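Is the bribery story about the Cludden planning inspector worth believing?

Posted by Fatos Vasić

There's a story going round that residents in Cludden were offered £2,000 each to say the inspector looking into the Lastora land sale had taken gifts. The site that ran it gives no names, only "a source close to the inquiry". My brother-in-law has shared it with everyone he knows. I'm not convinced, but I don't know how you'd check a thing like this. Has anyone seen the emails it keeps mentioning?

Nadège Bouvier

I've read the article twice and the emails are quoted but never shown. One is said to come from a firm called Jafri, offering "paid research work". I looked for Jafri on the Companies House register and found nothing under that name that fitted. That could mean the firm is a sham, or that the email is, and the article only considers the first.

What I'd do is separate the claims. That a complaint was made to the police can be checked: ring the press office and ask whether they've had a referral. They may only say yes or no, but that's more than the article offers. Who paid whom can't be checked by you or me, so I'd leave it alone until somebody puts their name to it. The 2,355 shares prove nothing either way.

Gorazd Radulović

its obviously true, look who gains. Vovstead council have been at this for years

Vesela Nikolaidis

Gorazd, "look who gains" works just as well for the other side. If the inspector wanted sympathy before November, a smear story would suit him nicely. I'm not saying he planted it.
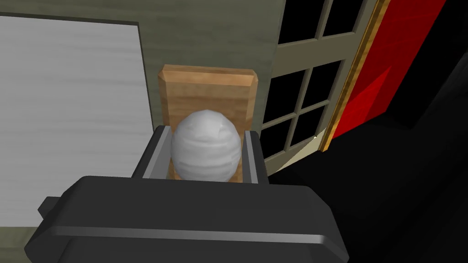
I'd also look at when the site started. The oldest piece I could find on it was 18 days before this one, and most of the rest is copied from other papers. Write to the editor and ask whether they spoke to any of the residents themselves. I did that on Sunday and have had no reply, so make of it what you will.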